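Pre-Session Checklist, Hand-Held Gripper Collection
Site: Brustholm, bedroom table
Task: tie and untie cloth bundle
Date: February 17, 2019

1. Finger pads seated, no tears. OK. The Briltton sheet says pads last 700 episodes. I'd like to know who tested that, and on what. We inspect at 200.

2. Linkage pins flush on both grippers. OK.

3. Table cover flat and secured. Passed, with a comment. Patterned cloth was requested "for variety." One patterned cloth used for a whole session is one cloth. Change it or stop calling it variety.

4. Background items left in place between episodes. OK so far. Ask again after lunch.

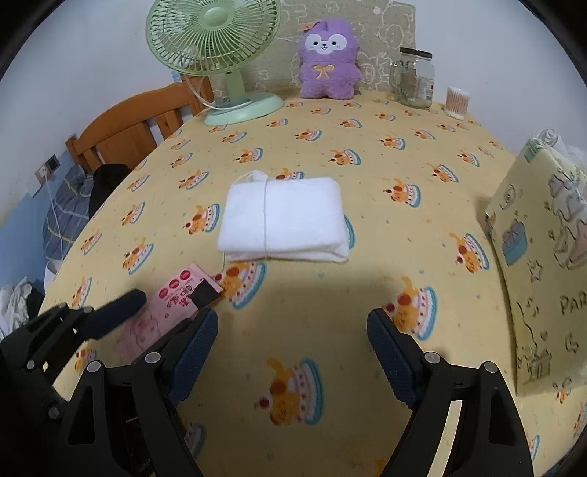
5. Cords and cables clear of the operator's reach. Check at the start and again at every break. Fan stays off while anyone is handling string.

6. Bundle start position changed each episode. Not verified. The Farau log has a tick box for this and every box is ticked, all 2393 of them. I don't believe it. Spot check 70 before anything is sent for training.

7. Failed attempts kept and labeled. FAIL. Operators are still deleting dropped grasps. Debnath wants a model that recovers from mistakes and is being sent none to learn from.

8. Operator breaks taken. Says yes on the form. No times entered.

9. Private papers and mail off the table. OK.

Result: conditional pass. Items 6 and 7 open. Recheck in April, sooner if the success rate goes up again without a reason.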